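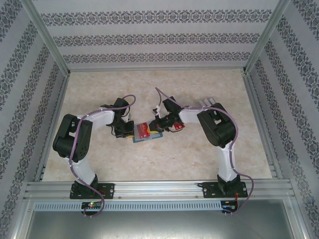 The Joncombe automation group has completed the first stage of its gripper comparison. Two finger designs, the Wogan and the Gemell, were assessed on paired arms sharing one work surface. A short summary follows.

Each design was given 400 attempts at handling small, flat items. These are harder to pick up than their size suggests, as there is little edge for a finger to reach beneath.

The Wogan fingers closed more evenly on thin card. The Gemell fingers held heavier pieces with less slip, but needed a slower approach — 3 seconds longer per pick at the settings we used. 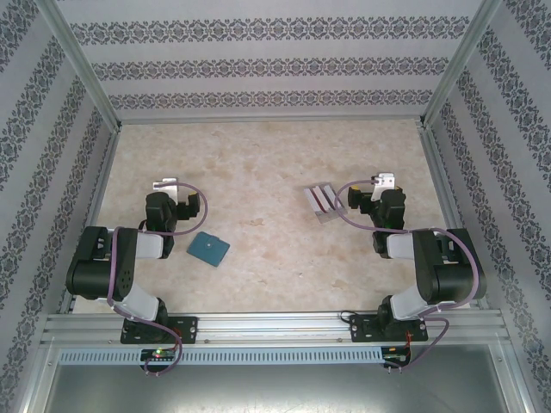
Results for soft items were less clear. Both designs tended to push fabric along the surface before gripping it, and we do not yet consider either suitable for that work without changes to the fingertips.

Handover between the two arms was tested separately. Most failures came from timing in the controller and had little to do with the fingers. Colleagues at Imcombe have supplied a revised controller setting, which reduced failed handovers from 20 to 12 over the same set of trials.

The second stage will begin in October and will repeat the soft item trials with a rubber-faced fingertip. Cable routing at the wrist will also be reviewed — one lead had to be replaced during the first stage.

Groups wishing to receive the full results table may request it from the Joncombe office.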